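# Handout 4: Looking After the Two-Arm Table

Welcome back, everyone! Before we let anybody drive the arms on their own, I'd like us to spend one good long session on the care of the cell itself, which I know sounds like the dull part of the course (I used to think so too, and then I spent most of an April chasing a fault that was nothing more than a tired cable). Please bring this handout with you to room 404 and scribble on it as much as you like.

## Starting from cold

Walk around the table first, with the power off, and just look. Are the clamps snug? Is anything leaning where an arm will want to swing? Then switch on the Alva controller, wait for the steady light, and bring the arms up one at a time, left and then right. Julián Cordero, who wrote our first checklist, always kept one hand near the stop button while the second arm woke up, and I'd love for you to pick up the same habit.

Let both arms warm up for 15 minutes on the slow program. It's a nice moment to read the last page of the log and see what the group before you had to say. 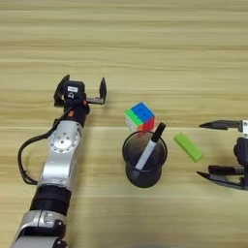
Next come the grippers. Open each one all the way, close it, and open it again, listening as you go. A healthy gripper makes a soft, even sound in both directions. If you hear a click or a scrape, stop there, power down, and wipe the moving parts with a dry lint-free cloth before you try anything else. Please don't oil them! Oil picks up dust, and then we have two problems.

## Cables

A cable running along a moving arm needs a little slack, enough that the wrist can turn through its whole range without tugging. With the arm on its slowest setting, follow the loop with your eyes from one end to the other. If it pulls tight anywhere, loosen the tie nearest the wrist and feed some cable up. If it hangs low enough to catch on things, take a bit back.

## Checking the grip

We use small everyday things for this, some hard and some soft. Run program 13, which does a slow pick and place with each arm, and watch whether the fingers meet the object evenly. When one finger touches first and shoves the thing sideways, the center point has drifted, and you'll want to run the centering routine (section 2 of the Ovari booklet, in the drawer under the bench).

Write the result in the log, even when all is well, with your initials and the program number. Next time we'll take a wrist cover off together, so bring your small hex keys.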